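Pavamska Project, Retail Handling Set
Notebook entry, December 2022
Entered by Margit Kovács, Findden

Collection continued on the store floor under the head-camera protocol. The target for this store is 200 accepted episodes. An episode begins when the hands enter the view and ends when the item is released. Collectors work at normal shopping speed and are asked to keep both hands in view during the grasp.

Stationery aisle first. Two-handed grasps on wrapped goods remain thin in the February release, and shelf items of this type were given priority.
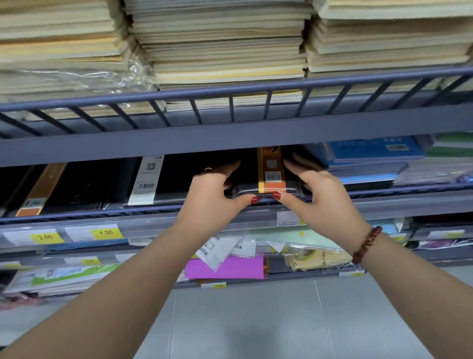
Middle shelf, black wrapped package, two-handed grasp. Fingertips nearly touching at the front.

Annotation note: where the fingers of one hand come close to those of the other, the Domadari hand tracker may swap left and right. Annotators are to check hand identity on every such episode before contact labels are entered. Highlights on plastic wrap are not to be marked as object edges.

Cart episodes are kept under a separate task code. Reaches into the basket are labeled by hand, and any contact by the other hand is recorded as a second event, whether or not it serves the task.

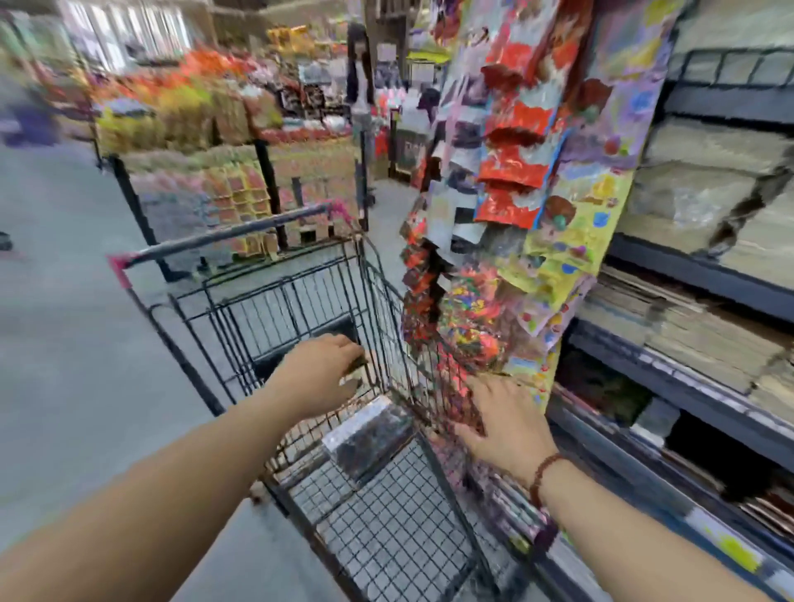
Cart and snack strip. Left hand on a small dark item in the basket, right hand against the hanging packets.

The written instruction for this task still reads "place item in cart." It does not cover contact with goods beside the cart. Revised wording has been sent to Vörös for approval. Until it is returned, these episodes carry the flag SIDE CONTACT and stay out of the training split.

Review of the first batch: 31 episodes examined, 25 accepted, 2 held for a second opinion, the remainder rejected for late start marks. Start marks are to be set by the annotator from now on.
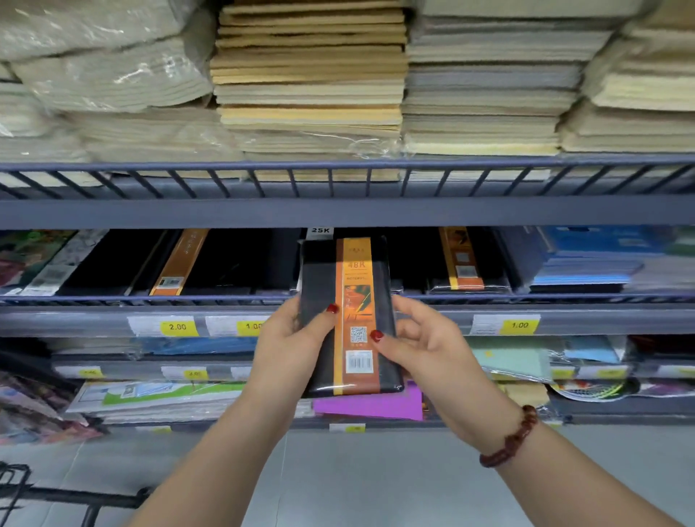
Object names are to be taken from the product itself and entered in lower case. Shelf prices are not transcribed. Where several copies of one item stand on the same shelf, the label applies only to the copy in hand.

Open items: confirm the revised cart instruction; rerun the tracker on the accepted episodes; copy the raw files to the second drive before the cards are cleared.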